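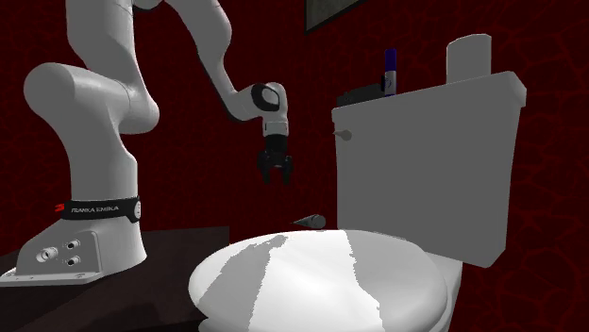 Loos: a thread.

Fikri Nasution
I've lived in Gedby long enough to be asked for directions by visitors, and it's always the same direction they want. They don't want the abbey. They have seen the abbey. They've been walking round it for an hour with a large coffee inside them.

So, the public toilets of Gedby and district, as I understand them. Corrections welcome, abuse tolerated, please don't send me photos.

Gedby had four sets when my mum was young. One is now a wine bar. One is a nail salon, and a very good one I'm told. One is a hole with a fence round it. The last is open, in the sense that a shop is open when the owner's just popped out.

The wine bar has kept the original tiles and the word GENTLEMEN over the door. It has one toilet of its own, for customers, down a flight of stairs, next to the boiler. You can pay a great deal for a glass of orange wine in a former urinal and still have to queue.

The surviving set is behind the bus station. The sign says 8 till 6. In winter this means 9 till whenever it gets dark, and in September it seems to depend on how the man with the key is feeling. I have met him. He was feeling fine. It was still shut.

It costs 20p. It used to take any coin that added up to 20p. It now takes a single 20p piece, and I don't know if you've tried to find one of those lately, but I keep two in the car like other people keep a torch.

There's a change machine, I should say. It's inside.

Kuvport next, because everyone who moves here gets told how much better Kuvport is. And fair enough, it's the seaside, they've had to think about it. Three sets along the front, free, open late in summer, hooks on the backs of the doors. HOOKS. I nearly wept.

A word on hooks. Somebody sat down and designed a cubicle for people who are out for the day, with coats and bags and a wet umbrella, and decided the floor would do. I think about that person more than is good for me.

Kuvport does lose marks for the hand dryers, which breathe on you. It's like being forgiven by an elderly horse. I always end up wiping my hands on my jeans and walking out looking as if I've had an accident in the one place designed to prevent them.

The ones by the pier also have that all-in-one wall unit, where you put your hand in a slot and it does soap, water and air in an order of its own choosing. I've had air, soap, air. I've had soap and nothing further. A small boy next to me got the water and I won't pretend I wasn't jealous.

Cordeiro, for the walkers. It's a car park, a kiosk and a hill. The toilet block is at the car park end, and the path is a loop, and at the far side of the loop you are as far from that block as it's possible to be while still being in Cordeiro. The bench is there. The flask comes out at the bench. You see the problem.

I've watched entire families come down the last stretch at a pace they did not go up it.

The block itself is spotless, by the way. Cold as a church, no mirror, a window that doesn't shut, and always, always, a full roll and a spare. Whoever looks after it: I hope your knees are good and your enemies are few.

Then Brulonville, which has the posh one. Pod on the square, sliding door, a voice. It cleans itself between visits and it talks you through the whole thing like a pilot. Contactless only. It declined my card the first time, and there's a particular look you get from a queue when a toilet has declined your card.

You get 10 minutes. I know this because the voice tells you when you've got 2 left. I've never needed the full ten in my life but I have never felt so rushed.

Also the lock is a button, and the button lights up, and I could not tell you whether lit means locked or lit means press me. My sister says locked. My brother-in-law says press me. He also says he will not be going back to Brulonville.

"Just use a café." I get this every time I raise it. Right, so I buy a coffee in order to use the loo, and then forty minutes later I have had a coffee. I could keep an entire high street going like this. Perhaps that's the plan.

And it's fine for me, I'm a grown man with a coat and a confident walk. I can stroll through a hotel lobby as if I'm late for a meeting. Try it with a pushchair. Try it if you're 80 and it's a bit more urgent than you'd like to say out loud to a lad on the till.

My dad stopped coming into town. It took me ages to work out why, because he said it was the parking. He hasn't driven for years. He gets the bus. What he meant was that the bus gets in at twenty to nine, and the key doesn't.

Once I'd noticed, I started asking people his age, and every one of them has a map in their head. The library has one but you have to ask at the desk. The garden centre is reliable. The big supermarket moved theirs to the back, past the seasonal aisle, so you arrive desperate and carrying a lantern.

I did write to the council. I got a very nice reply thanking me for my interest in toilets, which I'd like it noted is a phrase I did not use.

They said the bus station block would cost £570 to have the lock changed to a timer. That's it, that's the sum. There is a planter outside the town hall shaped like a swan. I'm not going to say any more about the swan.

Anyway I've put a petition in the library and the butcher's. We need 100 names for it to be read out at a meeting. When I looked this morning we had most of a page, including one "Lou Rolls", whom I suspect of not being resident in the parish.

Somebody's replied asking for the overall ranking, so: Kuvport, Cordeiro, the garden centre, a decent hedge, Gedby, the pod.

Several pod people in my mentions now. I accept that it's warm. I accept that the music is quite pleasant. I still don't want to be spoken to.

Update: popped down to the bus station at half past four to check the sign for this thread. Shut. If anyone's got a spare 20p for tomorrow I'm outside the nail salon.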